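Home / Table & Bed / Covers and throws

Entili Star Cover, gray grid
by Brodesico

Sizes: 162 x 230 cm and 230 x 300 cm
Weight: 300 g per square meter
Made in our Wallorport workroom
In stock, ships in two to four working days

I started making the Entili because I was tired of owning one cloth for the table, one throw for the bed and a third thing for picnics, all of them fighting for the same shelf. I wanted one big piece I could throw over whatever needed covering that day, and I wanted it to look cheerful without looking like it belonged in a nursery (although it does very nicely in a nursery, I have plenty of customers who'll tell you so).

So it's a gray grid with white lines, and over that I sew the stars. Big ones, five points each, stitched down all the way around the edge. You can use the cover square to the table or turn it so the grid runs on the diagonal, and I go back and forth on which I like more. On a bed I nearly always turn it. On a round table I just drop it down and fuss with it until a star ends up where I sit!

A word on the gray, since I get more email about it than about anything else I sell. It shifts. On a bright morning it reads as a plain soft gray, and later in the day it can go quite blue. If you're matching it to curtains or a rug, please order a swatch first, they're cheap and I take the cost off your cover if you go ahead.

The Entili on a bed, then on a round table:
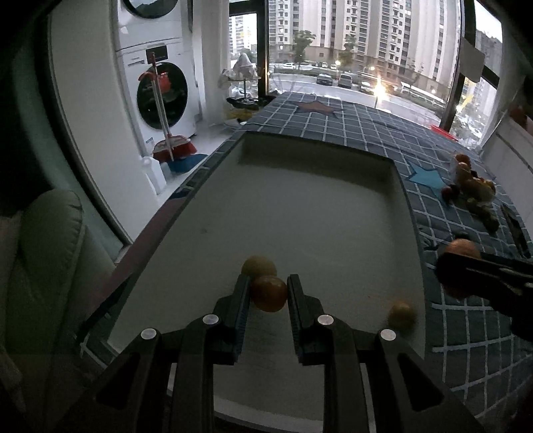
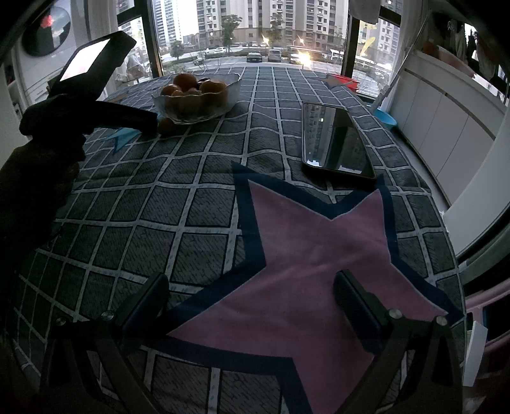

Crumbs and orange peel are what I'd call normal wear for this cover, and the grid is very forgiving about both. Shake it out the window, done. For juice, dab it with cold water while it's fresh and don't rub, especially over a star, where rubbing roughs up the surface and you'll see it forever after. Coffee I've had good luck with if I get to it the same day. Red wine, less so, and I'm not going to promise you anything there.

Washing

Machine wash at 30, inside out, on its own the first time. The border color on the stars can let go of a little dye in that first wash, and I've had one very sad message about a white shirt. After that it can go in with your other darks. Hang it to dry if you can. A low tumble is fine too, but take it out slightly damp and pull the points of the stars flat with your fingers, otherwise they curl and you'll be ironing them (from the back, medium heat, no steam on the stitching).

Expect it to shrink a touch in length the first time through. I cut the covers with that in mind, so the sizes at the top of the page are the after-wash sizes.

Which size?

The smaller one, 162 x 230, is right for a table that seats four, or for a single bed as a top layer. It'll also do for the floor if you've got a kid with a lot of stuffed animals and opinions. The bigger one, 230 x 300, is for a double bed with some hang at the sides, or a long table. Please measure before you write to me! Table or mattress, both directions, plus however much you want hanging down. I do custom sizes in September only, when the workroom is quiet.

Star colors

Blue, brown, and pink with the navy border are the ones I always have. The mix varies from one cover to the next and I place the stars by eye, so yours won't match your neighbor's exactly. If you hate brown, put "no brown" in the order note and I'll leave it out. I can't do an all-pink one at the moment, the pink cloth comes in from Grullham in short lengths and I never have enough of it in one go.

Loose stars are sold separately in packs of three, unstitched, with the edges already turned. People use them as trivets (they're too thin for a hot pot, please don't) or as patches when the dog has been at a corner. They also make decent coasters for a fruit bowl, which is how most of mine end up.

Returns

Unwashed, within 30 days, you pay the postage back. If a seam opens or a star lifts in the first year, send me a photo and I'll fix it or replace it. As of this spring I've shipped 2,506 of these and the usual trouble spot is the tip of a star point, so I now double-stitch every tip. Older covers with single-stitched tips can come in for the same treatment, just cover the shipping.

Page last updated Apr 16, 2023

Also from Brodesico: Entili cushion cover, Entili bread bag, swatch card (gray grid, all star colors)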